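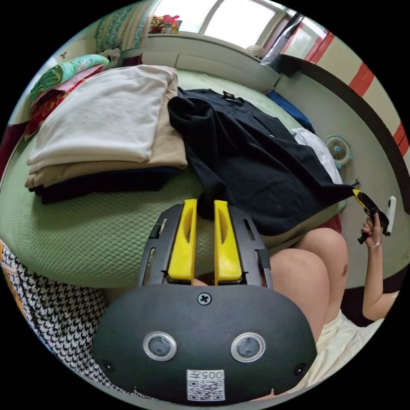

Black shirt on a quilted mattress pad.

Keeping a Phone Alive in the Shop, the Kitchen and the Yard
Posted 2019-12-22 by Maritza Quintero
Filed under: Tools, Batteries, Regrets

I have a drawer of dead phones. Sawdust got most of them, soup got one, and the one on top was run over by my own wheelbarrow while I was using its flashlight to look for my other phone. What follows is what the drawer has taught me, plus a few things readers sent in after the glue column, when I made the mistake of asking.

Dust in the charging port

If the plug wobbles or the phone only charges when you hold the cable at the angle of a man hailing a cab, look in the port before you buy a new cable. Use a flashlight. There is usually a little felt mattress of lint and sawdust packed down at the bottom, and every time you push the plug in you pack it tighter.

Switch the phone off. Take a wooden toothpick, shave it flat with a knife, and work the fluff out a bit at a time along the edges. No pins, no paper clips, no dental tools from the flea market. Don't blow into it, either. You are mostly spit.

Canned air is all right if you keep the can upright and use short puffs from a hand's width away. The shop compressor is not canned air. I know it's right there.

For day-to-day prevention, a rubber port plug costs next to nothing and falls out within the week. Buy the kind on a tether, or put a strip of painter's tape over the hole before you start sanding and peel it off at supper.

Greasy screens

Kitchen people: the film on your screen is cooking oil, and wiping it with the dish towel only gives it a tour of the glass. Dampen a microfiber cloth with plain water and one drop of dish soap, wring it until it feels nearly dry, wipe, then go over it with a dry one. Wash the cloth now and then, without fabric softener.

Window cleaner, scouring powder and vinegar all take their toll on the coating. So does the hem of a flannel shirt with sawdust in it, which I used for years and which gave one of my phones the look of an old skating rink.

Recipes on the phone are best read through a clear zip bag. Squeeze the air out, seal it, stand it against the flour canister. Touch works fine through the plastic. Turn the screen timeout up before you put your hands in the dough, and turn it back down afterward or wonder all evening where your battery went.

It fell in the sink

Pull it out. Turn it off. Take off the case, take out the card tray, and take out the battery if yours is the sort that lets you. Dry the outside with a towel and stand it port-down somewhere with moving air. A fan on low is good. Then leave it alone for a full day, or longer if you have the character for it.

Do not charge it to see if it works. Do not put it in the oven on the low setting, the microwave on any setting, or on top of the woodstove. A hair dryer pushes water further in and softens the adhesive that was keeping the rest of it out.

Rice: I have stopped arguing. You'll get starch dust in the port and a phone that is no drier than it would have been on the windowsill, and then you'll eat the rice. If you want to bury it in something, save up the silica packets that come in shoeboxes and keep them in a screw-top jar.

Salt water, pickle brine and soda are a different problem, since what they leave behind goes on eating the contacts long after the thing is dry. Get that phone to a repair counter soon and tell them the truth about what it fell in. Helge Eklund wrote to say he told the counter "rain" when it was herring brine. They could smell it.

A word on "waterproof"

Read the booklet. A rating is earned by a new phone, in clean fresh water, sitting still. Yours is not new, and has been dropped on its corner by someone who then said it was fine. The seals get stiff and the back gets a hairline crack you can't see without your glasses. Treat the rating as forgiveness for accidents, and leave the phone on shore.

Flaps and plugs only work shut. If your phone has a rubber flap over the port, wipe the groove clean before closing it. A single hair across a seal is a drinking straw.

Cold

Below 20 degrees my phone goes from half full to stone dead in the time it takes to photograph a bird feeder. The charge isn't gone, it's just sulking. Put the phone in an inside pocket, against you, and it will generally come back once it has thawed.

Let it come up to room temperature before you plug it in. Coming in from the cold, leave it in the coat pocket or a closed zip bag for 30 minutes so the damp settles on the bag. Then charge.

Hand warmers taped to the back: too hot, don't. A wool sock: excellent, and nobody will steal it.

For the ice-fishing crowd, Ingvild Åberg keeps hers in a wide-mouth thermos, empty, prewarmed with hot water and dried very carefully. I tried it. It works well until you forget and pour coffee.

Heat

The dashboard in summer is the obvious one. Less obvious are the shelf over the radiator, the lid of the grill, and the windowsill behind the sink at three in the afternoon. If the phone says it's too hot, believe it, put it in the shade, and let it cool on its own schedule. Putting it in the freezer makes water where you don't want water.

Take the case off while it charges if it feels warm. Don't charge it under a pillow. A battery that has swelled up and is lifting the screen is finished and should not be pressed flat, poked, charged or put in the household trash. Set it on something that won't burn, away from the lumber, and call your recycling depot.

Working it with gloves on

Most phones have a glove mode buried in the display settings, and most owners find it in spring. Turn it on now. It makes the screen touchier, so lock the phone before it goes in the bib pocket or you'll call your dentist from up a ladder.

Leather gloves can be helped along with a few stitches of conductive thread through the fingertip, going right through to the inside so it touches skin. Keep it small. If you have a phone with real buttons, see whether one of them can be set to the flashlight or to answering calls. I have mine on flashlight. Answering calls is how you get asked to help people move.

Where to put it

Not on the table saw. Not on the roof of the truck, not in the back pocket, not on the top step of the ladder, which is where the hammer lives.

A magnetic strip sounds clever and throws off the compass. What I use is a scrap block of pine with a slot cut across it at a slight lean, deep enough that the phone doesn't tip. Round over the edges, glue a bit of felt in the bottom, done. Cut a notch in the front for the cable if you charge standing up. I made 4 from one offcut and gave three away, and every one of them now holds mail.

For the yard, a lanyard is fine as long as it has a breakaway clasp. Around anything that spins (drill press, lathe, tiller, auger) take it off entirely. I'm not joking about that one.

Hearing it ring

In a noisy shop set the phone face down on an empty metal coffee can, with vibrate on. It sounds like a hornet in a bucket. Haugen, my neighbor, prefers a ringtone of his mother calling him to dinner, and says it has never failed to reach him over a planer.

If callers say you sound underwater, the microphone hole is clogged. It's a pinprick along the bottom edge. Brush across it with a dry soft toothbrush and don't poke anything in.

Before the next one goes in the drawer

Back up your pictures. Write the important numbers on paper and tape the paper inside the cupboard door. I could recite every number I knew at age ten and could not, last December, tell the nurse how to reach my own husband.

Wipe the old phones properly before you donate them, and take out the cards. Ainhoa Moya bought a used one at a church sale and spent a month getting reminders to worm somebody's goats.

Send port, pocket and puddle stories to the usual address. Stain removal next time, including the beet business.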